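# Felicidad Rivera Wants You to Listen to Your Floor

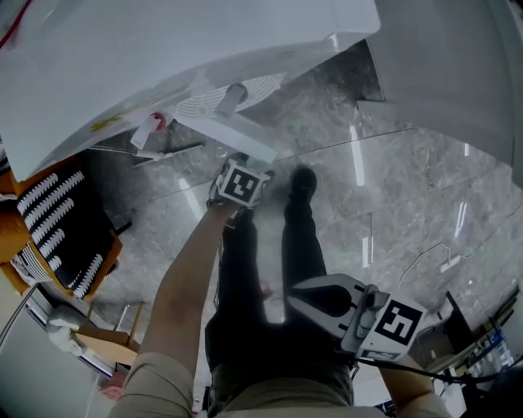 ## Starting with stone

Felicidad Rivera can tell you a lot about a building before she has looked at a single wall. She takes her shoes off in the hallway, walks to the far end and back, and then she grins. "Hear that? There's a dull patch by the stairs. Somebody fixed that one in a hurry."

She has been restoring marble and other stone floors for most of her working life, first with an uncle and then under her own shop name, Burnalia. I spent a long morning with her there, drinking very strong coffee between stacks of old tile, and I came away wanting to crawl around every lobby in town.

Her love of the stuff started in her grandmother's kitchen. "It was gray, with these white lines running through it, and I thought they were rivers," she says. "I had names for all of them! I'd lie on my stomach in the summer with my cheek on the stone because it was the coolest place in the house."

Those lines are veins, and she can talk about them for an hour (she did, and I'd happily go back for another). Marble begins as limestone, and heat and pressure change it deep underground. Clay, iron and other bits trapped in the rock get squeezed into streaks. "People ask me if they can have it without the lines," she says. "Sure, you can find very plain marble. But the lines are the best part!"

## The Dastadside job

The project she's proudest of is the ground floor of the Dastadside, an old hotel that spent years under brown carpet. When she and her partner on the job, Tirta Pangaribuan, pulled up the first corner, they found glue, staples and a checkerboard of dark and light squares.

"Tirta just sat down," she says, laughing. "He sat right there in the dust and said, 'Well, there goes my spring.'"

They ended up with 779 tiles. Of those, 32 were too broken to save, and finding matches took longer than the grinding. A few came out of a closet in the same building, where the pattern wouldn't be missed. The rest came from a salvage yard run by Juwita Halim, who let them wash off tile after tile with a garden hose until the color was right.

After that it was all diamond pads and water, starting coarse and getting finer. Rivera likes to stop at 800 grit for a busy entrance, where the stone has a soft, satiny look. The hotel wanted more shine, so they carried on to 2000.

"You're down there with your wet knees, and the stone looks like nothing, like a sidewalk," she says. "Then you wipe off one square and there's a window in it. I've done this forever and I still yell for everybody to come look."

## What to do at home

I asked her about vinegar, and she put down her cup.

"No! No vinegar, no lemon, none of that. It eats the surface. You get a dull spot and then you call me, and I love the work, but come on." She uses warm water, a cleaner marked as pH neutral and a soft mop, and she dries the floor with an old towel afterward. Grit does more harm than spills, so she keeps a mat at each door and shakes it out often.

She's relaxed about wear, though. One of her favorite floors has a shallow dip worn in front of the mail slots, and she talked the owners out of having it ground flat. "That's people getting their letters," she says. "Why would I take that away?"

Next up is a staircase with a cracked landing, and she's already been over twice just to look at it. She showed me a broken piece wrapped in newspaper, green with a thin white thread down one side, and held it under the tap so I could see the color come up.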